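Sorting out a drawer full of old leads

I put this off for years and then did it in one evening in July, and I loved it! If you have a drawer where every charger you've ever owned has knitted itself into one lump, clear a table, put the kettle on and tip the whole lot out.

Step 1: Untangle before you sort

Work from the loose ends inwards and don't tug. Keep one patch of table free for each lead as it comes out, and lay it down straight so it can't wander back into the heap.
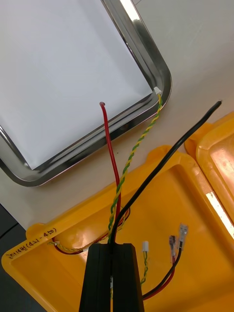 Do I need to know what every lead is for before I start?

Leave that for later. Freeing them comes first, and plenty of them will make sense once you can see both ends.

Step 2: Group by plug

Forget what the lead belongs to and look only at the ends. Matching plugs go together, short ones apart from long ones. Shallow bins or trays are brilliant for this (baking tins will do), and a sheet of plain paper makes tiny plugs much easier to spot.

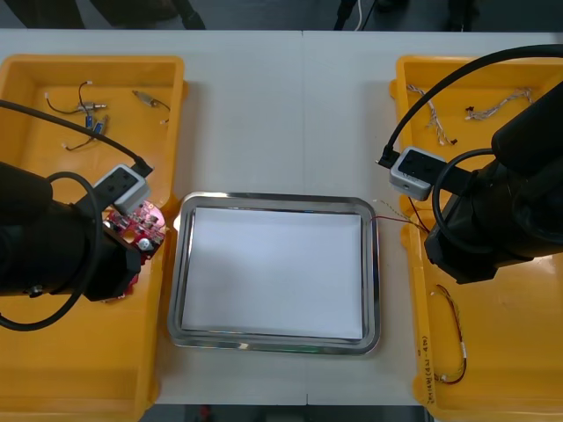
Step 3: Label and coil

Coil each lead loosely, about as wide as your hand, and fasten it with a strip of soft tape. My friend Elsa Tveit writes the label before she coils, and I've copied her ever since – so much easier on a flat lead!

Step 4: Let some go

Keep two of any common type. The rest can go to your local electrical recycling point, along with anything frayed or cracked.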